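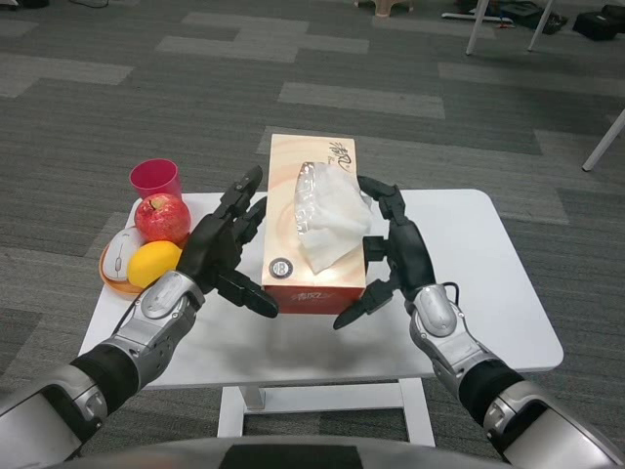 A Winter Cold in Zernden

Search this blog Go

November 2023

Every year I promise myself that I will not catch a cold when the heating season starts, and every year I catch one. This time it took me 12 days to get better. My colleagues in Zernden say this is normal for a person who grew up near the sea in a warm country. I have lived here for six winters, so I think I should be used to it by now, but my nose does not agree.

When I was a child, we had no paper tissues in the house. My father carried a cotton handkerchief, folded in four, and my mother ironed it for him in the evening. I had my own with a blue border. I lost it at school in May, and I remember well how afraid I was to tell her. She only gave me another one.
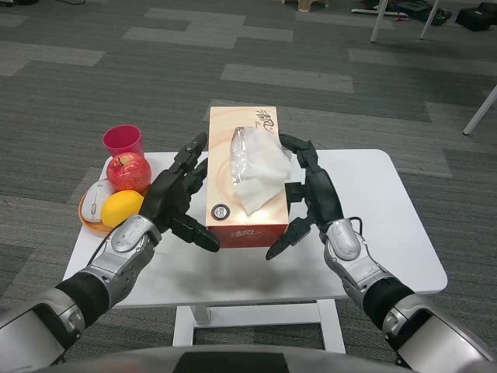 Vignesh Kandasamy

My first winter here I still used handkerchiefs. Then I had a real cold, the kind where you need a new one every ten minutes, and I understood why the shops sell tissues in such big packs. I bought one at Skimis, near the tram stop. It had 600 sheets and I finished it before the end of the month.

Now I use both. The handkerchief is for the street, when the wind makes my eyes water. The tissues are for home and for the office, where I would be ashamed to put a wet cloth back in my pocket during a meeting.

For the cold itself I do the same as my grandmother did. I boil water with ginger, black pepper and a little palm sugar, and I drink it as hot as I can. The palm sugar is difficult to find in Zernden, so my cousin Palaniappan sends it to me by post. The last parcel needed 23 days. If you have none, brown sugar is also good, but the taste is flatter.

Next week I will walk to Skikorach again if the weather stays dry. I missed it the whole month and my legs have become lazy.

Share 23
Comments 12

Copyright Vignesh Kandasamy. Back to top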